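Search this forum Search

Monovision vs. reading glasses
January, posted by jhirvonen

Huvum clinic offered me monovision contacts, near lens in the left eye. Trial pair is Catel. Print at 40 cm is fine.

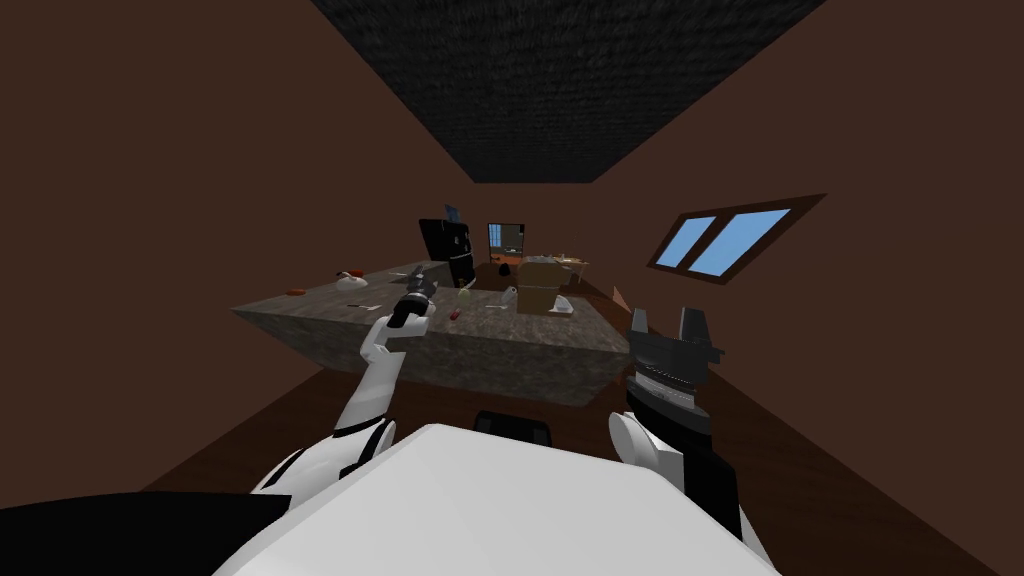
Night driving is worse, with halos on oncoming lights. Does that settle?

peltonen79: Mine took 7 days. Give it time.

gurel_k: Disagree. Halos at night mean the distance eye needs rechecking.
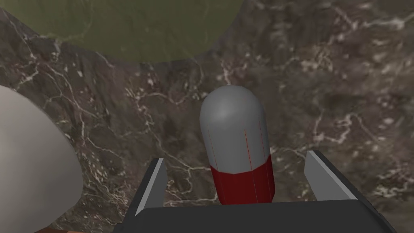 peltonen79: Low contrast is the better test. Try tracing thin white veins on dark marble with each eye covered in turn, and report which one loses them.

jhirvonen: Recheck booked Saturday.

We use cookies. Accept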